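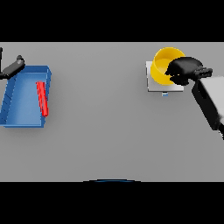

Blue tray on a gray tabletop

Stivard Offering Stand, Model 18

Product code: 609
Maker: Stivard
Distributor: Clolport Church Supply
Availability: in stock, ships in 5 working days

The Stivard Offering Stand is a floor-standing table for use near the entrance of a church, chapel or meeting room. It holds leaflets, service sheets and a donation box at a height that most adults can reach without bending. It was drawn up for parishes that have no built-in furniture in the porch, and for congregations that meet in rented halls and have to clear up after each service.

The stand comes apart into a top, a base and a center post. No tools are needed. One person can set it up, but the top is easier to seat on the post with two.

What is included
Table top with raised back edge
Center post
Weighted base
Leaflet rack, two rows
Mounting plate for a donation box
Printed setup sheet in English and French

The donation box is sold separately. The mounting plate fits the Moulin lockable box in both sizes. Boxes from other makers can be used if the screw holes line up, and we can send the hole pattern on paper before you order. Please check this first. Drilled plates can't be returned.

Choosing a finish
The stand is sold in light oak, dark oak and plain white. Light oak is the one most people order. White shows scuffs from hymn books sooner than the others and is better suited to a side chapel or a Sunday school room than a main door. Finish samples can be mailed on request, up to three per church.

If you already own Pekine chairs or kneelers, the dark oak is the closest match. It is not an exact match, and it will look a little redder under warm bulbs.

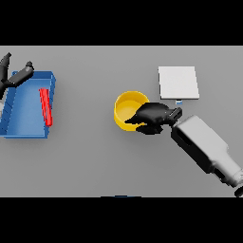 Yellow bowl, blue tray and white square panel

Use in services
The top is wide enough for a stack of service sheets and a guest book side by side. At weddings and funerals it is often moved next to the first pew to hold the register. The base has felt pads and can be slid across stone or tile. On carpet, lift it.

Candles should not be burned on the stand. The finish is not heat resistant and the leaflet rack sits too near the top. A separate votive stand is listed under Lighting.

Some parishes have asked if the stand can be used outdoors for an open-air Mass or a Good Friday walk. It can, on level ground and in dry weather. The base will hold it steady in a light wind with the rack empty. Do not leave it out overnight.

Care
Wipe with a soft, slightly damp cloth. Do not use wax polish on the white finish. Tighten the center post by hand every few months, more often if the stand is taken down weekly. Replacement felt pads come in packs of 11.

Changes to this model
The leaflet rack was made deeper in October after customers told us that folded diocesan newsletters slid out of the lower row. The older rack is no longer made. The new one fits stands already in use and can be ordered alone.

Ordering
Churches, schools and religious houses may order on account. A purchase order signed by the parish office is enough. Individuals pay at the time of order. Stands bought as a memorial gift can carry a small engraved plate on the front edge, with up to two lines of text. Engraving adds a week to delivery, and the wording can't be changed once the proof is approved.

Unused stands may be returned within 30 days in the original carton.

Questions about fit, finish or engraving go to Sandrine Hoarau at the Clolport order desk.

Page last updated 2016-12-27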